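January, after lunch

Fog rig for the Cleltthorpe reception. Ran the Culla fogger at 20 percent for 10 minutes and the beams looked great, then I got greedy and bumped it up (don't!) and the whole dance floor look turned to soup. Ngan-ling Shih wants the first dance low and slow, so I'm saving that as cue 300 on the Chow desk. Still need to swap the blue gel, the old one's gone purple at the edges. Spare fluid is on the shelf under the cable bins, and please label the jug if you open it!
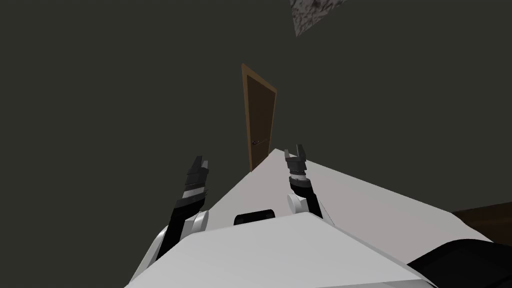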